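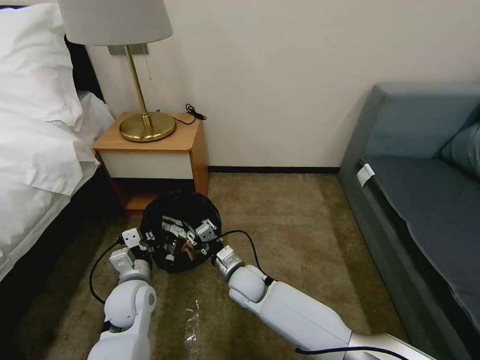 Mayuree Sangkhawat asked after the last lecture whether a par is a number of pieces or a number of changes, as the two readings give different answers in the exercise. It is a number of changes. One par is the quantity of an item needed to dress every bed in the property once, and all the stock levels in this course are stated in multiples of that quantity. The piece count comes second and depends on the bed mix.

Unit 4: Linen stock, circulation and loss
Notes by Kittipong Limsakul

4.1 Terms

Par: one complete dressing of the property for a given item.
Circulating stock: all pieces in beds, in the laundry, in transit and on the floor pantry shelves.
Reserve: new pieces held in the main store, not yet issued. Reserve does not count towards par until it is issued.
Discard: a piece withdrawn on inspection and entered in the discard book.
Loss: the gap between the book figure and the physical count, after discards have been taken off.

Students often merge the last two. A torn sheet cut up for cleaning cloths is a discard if it was entered and a loss if it was not. The sheet is gone either way, but only the entry tells you how it went.

4.2 Where the pars sit

In a property with its own laundry and same-day return, three par is usually workable: one on the beds, one being washed, one on the shelf. An outside laundry with next-day return adds a par in transit. A laundry that does not collect at the weekend adds part of another, and the part has to be worked out from the collection timetable.

Rest time is the item most often left out. Cotton that goes from the ironer straight back to the bed wears faster than cotton that has lain folded for a day, and a stock run too close to the minimum gets no rest at all. The cost shows up months later in the discard book, where it is easily blamed on the detergent.

Duvet inners, mattress protectors and blankets are calculated separately. They are not changed at every departure and a par above one and a fraction is seldom needed. Covers follow the sheet calculation.

4.3 Worked case: pillowcases at the Luangrath

The Luangrath sends its linen out to the Karker laundry. One par of pillowcases is 708. The book figure at the start of the period, including pieces issued from reserve, was 2342. The physical count in August gave 1743.

Opening level: 2342 ÷ 708 = 3.31 par
Counted level: 1743 ÷ 708 = 2.46 par
Reduction: 2342 – 1743 = 599 pieces, or 25.6 per cent of the opening figure

The reduction is not yet the loss. Entered discards must be taken from it first. If the discard book shows 100 pieces for the period, the loss is 499. If it shows none, the book is not being kept, and the sensible next step is to look at the book before looking at the staff.

Pieces needed to restore three par: (3 × 708) – 1743 = 381. For four par the order is 1089. Note that the second order is nearly three times the first – the choice of target matters more to the budget than any price the supplier is likely to offer.
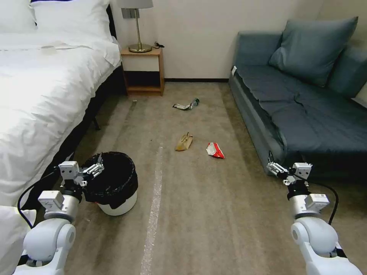
Fig. 2. White duvet draped over the side of the mattress, two pillows at the head.

4.4 Counting procedure

Fix one time for the whole property and stop all movement of linen until the count is closed. 2 p.m. suits most houses: departures have been stripped and the afternoon delivery has not been unpacked. Anything on the laundry's van is counted from the signed docket.

Count in this order: main store, floor pantries, trolleys, occupied rooms, vacant rooms, chutes and soiled bags, laundry. Occupied rooms are entered at standard dressing and are not opened for the purpose. Extra pillows issued on request are taken from the request log.

Two people count each location and write separate sheets. Where the sheets differ, both count again. Averaging the two figures is not accepted in coursework and should not be accepted at work.

Soiled bags are the weak point. Estimating by weight is permitted if the bag holds one item only. Mixed bags must be sorted.

4.5 Causes of loss

(a) Miscounts on the laundry docket, in either direction. A short return that is not challenged within the contract period becomes the hotel's loss.
(b) Pieces returned to the wrong customer. Woven marks reduce this; ink marks fade.
(c) Use of good linen for wiping up. Cured mainly by a ready supply of proper cloths on the trolley.
(d) Guest removal. Commonly assumed to be the main cause. For pillowcases it rarely is; for bath linen it may be.
(e) Discards not entered.

The Gudham returns, circulated last term, are useful on point (a). Read the docket columns against the delivery columns line by line and mark every short return before attempting question 3.

4.6 Recording

The exercises use the Grasance worksheet, which has a column for issue date. Fill it in. Without an issue date the average life of a piece cannot be found, and the replacement budget becomes a guess based on last year's guess. A paper ledger with the same columns is acceptable.

Exercises

1. Recalculate the case in 4.3 for a target of three and a half par.
2. The Karker laundry moves from next-day to second-day return. State the new minimum par for sheets and show the timetable you used.
3. From the Gudham returns, separate docket shortages from the remaining loss for each month.
4. Draft a discard entry form of no more than six columns.

Bring the worksheet for question 3 to the seminar, on paper.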